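Schwaiger Residence Guide for Staff and Residents
Section 7: Folding and Sorting Clothing on the Bed

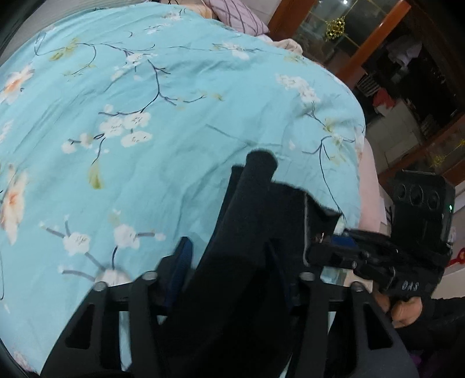

7.1 Purpose
Clean clothing is folded on the made bed in each room and put away on the same day. The procedure applies to all rooms on both floors. Bed linen and towels are covered in Section 8.

7.2 Before you begin
1. Make the bed with a clean fitted or flat sheet. Remove pillows and blankets and place them on the chair.
2. Smooth the sheet from the center toward the sides. Light creases are acceptable.
3. Bring one basket of clothing to the room at a time.

Note: Dark clothing is easiest to check for lint on a light sheet. Patterned sheets may be used, but the lint check should then be done by hand.

7.3 Folding
1. Lay one item flat on the bed, front side down.
2. Pull out the sleeves or legs and flatten the seams.
3. Fold both sides toward the center line.
4. Fold the lower edge up to meet the upper edge, then fold once more if the shelf requires it.
5. Place the folded item at the foot of the bed and continue with the next.

Stacks should be no higher than 30 centimeters. Taller stacks tend to lean on a soft mattress - start a second one beside the first.

CAUTION: Do not fold clothing that is still damp. Return it to the drying room.

CAUTION: Empty all pockets before folding. Items found are to be handed to Waltraud Haslinger at the front office.

7.4 Putting away
1. Carry each stack with both hands to the Fornus wardrobe.
2. Place shirts on the upper shelf and trousers on the lower shelf.
3. Replace the pillows and blankets on the bed.

Replacement sheets may be requested from the linen store, extension 3140.

Revised August 2020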